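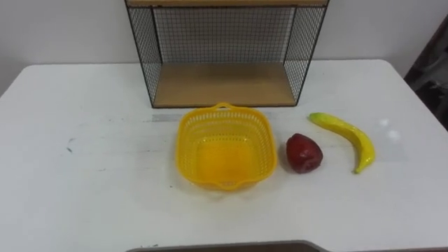
4. Table Set-Up for the Fruit Sorting Task

This section applies to all student teams using the Treltside practice table. Complete Section 3 (power and network) before starting.

4.1 Placing the objects

1. Push the wire-mesh shelf unit back against the wall. The lower board stays empty for this task.
2. Set the yellow basket in front of the shelf, open side up, with one handle facing the shelf.
3. Place the apple to the right of the basket and the banana to the right of the apple. Leave a gap of at least 5 cm between objects.

Note: Scuff marks on the tabletop do not need to be masked. The Firnine vision module ignores them at the default setting of 35.

4.2 Grasp check

1. Load the Serkden grasp profile and set hand speed to 10 percent.
2. Move the hand to the apple and close the fingers from the side and below. 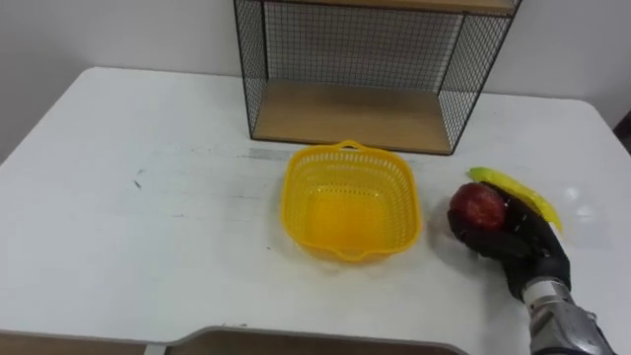 3. Hold for 5 seconds. If the grip force reading drops, open the hand and repeat step 2.
4. Release over the basket. Log the result on the team sheet.

CAUTION: Keep hands off the tabletop while the arm is enabled. The stop button must be within reach of one team member at all times.

We use cookies to improve your experience on this site. Accept | Manage settings

4.3 Resetting between runs

1. Send the arm to the rest position, hanging down at the robot's side.
2. Return the fruit to the table and empty the basket. 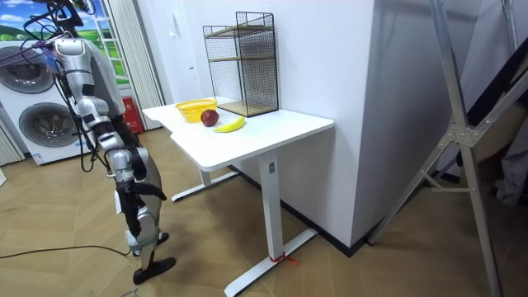
3. Confirm that the desk height has not changed. Do not use the desk controls during a scored run.
4. Start the next run within 40 seconds. Beaulieu Cup scoring counts a late start as a failed attempt.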